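Slippers, still

Posted 04/07/2022

I said I would believe in the two-armed robot when it could tidy a shoe shelf, and I was rather hoping to be let off. Veikko Kemppainen took me at my word. So we have a shelf in the workshop at Palham, wood on a black metal frame, and a robot that is meant to square up whatever footwear is on it.

My doubts are mostly about the hands. A full set of fingers looks splendid and gives you a great many more ways to miss. I'd have fitted a plain two-jaw gripper and gone home early. 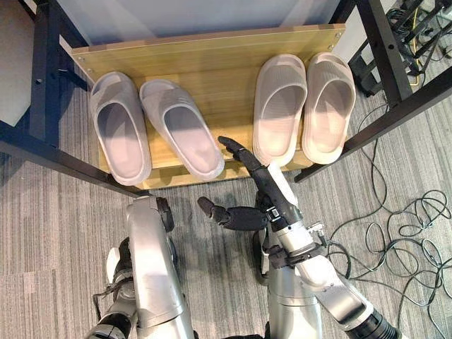

The parts have cost us £1,656 so far, and that leaves out the evenings. Veikko's log for the last session says 46 good placements out of 95 tries. He calls that nearly half. I call it a machine that gets slippers wrong more often than right, and I'd want the log to say what counted as good – a heel hanging over the front lip is not good in my house.

The thumb bothers me most. It has to come in low over the front of the shelf, and the planner seems to treat it as an afterthought. We've put 4 mm more clearance into the arm path. I expect to take it out again by September.
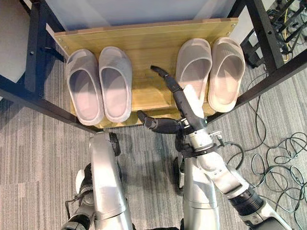 Veikko thinks I'm blaming the wrong end of the arm. He says the fingers go where they're told and the trouble is the depth reading on pale, rounded things, so a gripper would miss in just the same places, only more cheaply. He may have a point. I've asked him to run the whole lot again with dark shoes, and I'm keeping the gripper on my order list until he does.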